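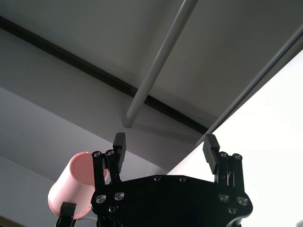

회색 넓은 판의 아랫면과 검은 테두리

책상 상판 아래쪽이 처지는데 보강이 가능할까요?

작성자: 하늘담장
2018년 3월 19일

작년 7월에 중고로 책상을 하나 들였습니다. 판매자 말로는 Trondetton에서 나온 제품이라는데 설명서는 없었습니다. 폭이 길고 가운데에 다리가 없습니다. 처음에는 괜찮았는데 모니터 두 대와 프린터를 올린 뒤로 가운데가 내려앉았습니다. 긴 자를 대 보면 한가운데가 3mm 뜹니다.

궁금한 점은 이렇습니다.
상판을 뒤집어서 쓰면 다시 펴지는지, 아니면 밑에 뭔가를 대야 하는지요. 철물점에 갔더니 ㄱ자 앵글을 권하던데 무릎이 닿을까 걱정입니다. 전동 드릴은 있고 용접은 못 합니다. 월세집이라 벽에 구멍을 뚫는 방법은 제외해 주세요. 예산은 5만 원 안쪽이면 좋겠습니다.

Yuzhen Lu

뒤집어 쓰는 방법은 저도 해 봤는데 몇 달 지나니 반대로 또 처졌습니다. 파티클보드나 MDF 계열이면 한번 늘어진 건 완전히 돌아오지 않는다고 보시면 됩니다. 우선 짐을 전부 내리고 상판을 뒤집어 며칠 두세요. 그 상태에서 보강재를 대야 조금이라도 펴진 채로 고정됩니다.

보강재는 앵글보다 사각 파이프나 알루미늄 프로파일이 낫습니다. 같은 무게면 세로로 높이가 있는 쪽이 덜 휩니다. 앞쪽 끝에 붙이면 무릎에 걸리니 뒤쪽 모서리에서 100mm쯤 들어온 자리에 하나, 가운데에 하나를 길이 방향으로 넣으세요. 양 끝은 다리 프레임에 걸치는 게 제일 좋고, 걸치지 못하면 되도록 끝까지 길게 갑니다.

나사 길이를 꼭 확인하세요. 상판 두께에서 5mm는 남겨야 합니다. 저는 이걸 안 재고 박았다가 윗면으로 나사 끝이 올라와서 지금도 그 자리에 마우스패드를 깔고 씁니다. 드릴 날에 테이프를 감아 깊이를 표시해 두면 편합니다. 파티클보드는 나사를 풀었다 다시 조이면 금방 헐거워지니 손으로 마무리하시고요.

파이프는 인터넷 재단 업체에서 길이를 맞춰 주문했고 배송비까지 3만 원 조금 넘게 들었습니다. 절단면은 날카로우니 마개도 같이 시키세요.

목요바람

그냥 새로 사세요. 보강해도 오래 못 갑니다.

Anneli Pelkonen

윗분 의견도 틀린 건 아닌데 상판만 바꾸는 방법도 있습니다. 다리가 멀쩡하면 집성목 상판만 따로 사서 얹으면 됩니다. 다만 두꺼운 원목은 예산을 넘길 겁니다.

돈을 안 쓰는 쪽으로는 프린터부터 옮겨 보세요. 무게가 가운데에 몰려 있으면 처짐이 커집니다. 모니터 암을 쓰신다면 클램프 위치도 다리 가까운 쪽이 좋습니다. 가운데에 서랍장을 받치는 분도 있는데, 서랍장 높이가 상판 밑 높이와 맞아야 하고 다리 뻗을 자리가 줄어듭니다. 틈이 조금 남으면 얇은 합판 조각을 끼우면 됩니다.

그리고 자로 잴 때는 짐을 다 내린 상태에서 한 번, 올린 상태에서 한 번 재 보세요. 짐을 내렸을 때 바로 펴진다면 아직 영구 변형은 적은 편이라 보강 효과를 볼 수 있습니다.

하늘담장 (작성자 댓글)

답변 감사합니다. 짐을 내리고 재니 1mm 정도만 남네요. 일단 프린터를 바닥으로 내렸고 사각 파이프를 주문해 보겠습니다. 상판 두께는 18mm라서 나사는 12mm로 샀습니다.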